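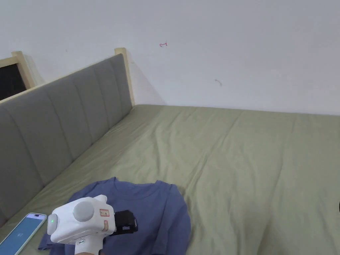
Slept until almost eight, then lay there another half hour listening to the rain in the gutter. My left knee is sore from yesterday. I had planned to be out walking by seven but the forecast was right for once and the wind was coming straight up the valley, so I made coffee and went back over my notes for the Halden mill walk.

I have the route mostly settled now. Start at the church in Halden, down the lane to the river, then along the old leat as far as the weir. After the weir it gets harder. The county map shows a path on the north bank all the way to Wereck, but when I tried it in February it gave out in brambles past the second stile. The south bank is fine if you don't mind cows.

The rain eased before noon and I drove over to Beaudoin to look at the bridge. Parked by the feed store. The date stone is on the upstream side, low down, and you have to lean out over the parapet to read it. It says 1738. The pamphlet I bought last year gives a later date for the bridge, so either the pamphlet is wrong or the stone came from something else. The blocks next to it are a different color and the mortar looks newer, which makes me think the stone was moved. There was a mill just upstream until it burned, and people around here never left good stone lying on the ground. I wrote all that down and made a rubbing with the soft pencil. The paper was damp and the 7 didn't come out well. I'll go back on a dry day.

Walked from the bridge to the old millpond and back, 40 minutes with stops. The pond is mostly reeds now. One heron, a few mallards, something small and brown that went under the bank before I got the binoculars up. The sluice gate is rusted shut and water is getting around it on the east side. Somebody has laid sandbags there — not many, and two of them have split.

Ate my sandwich in the car. Cheese and the last of the pickled beets, which leaked through the bread. Should have used the tub.

Stopped at the library in Irnodeck on the way back. They have the tithe maps in a drawer but you have to ask at the desk, and they only let you have one at a time. The sheet for Wereck is badly faded along the fold, exactly where the leat would be. I did find two field names I hadn't seen before, Millers Piece and Long Sluice. Long Sluice is well away from the river, so there may have been a second channel. Copies are 35 cents a page. I got three.

Home by four. Hung my coat over the bath and put the boots by the stove with newspaper in them. The right one is letting in water at the toe again — I glued it last fall and the glue has lifted.

Leek soup for supper. Typed up the bridge notes and started on the Wereck section but only got as far as the second stile. Knee a bit better after sitting. If it's dry tomorrow I'll try the south bank early and look for Long Sluice from the top gate. Need bread, pencils, and stamps.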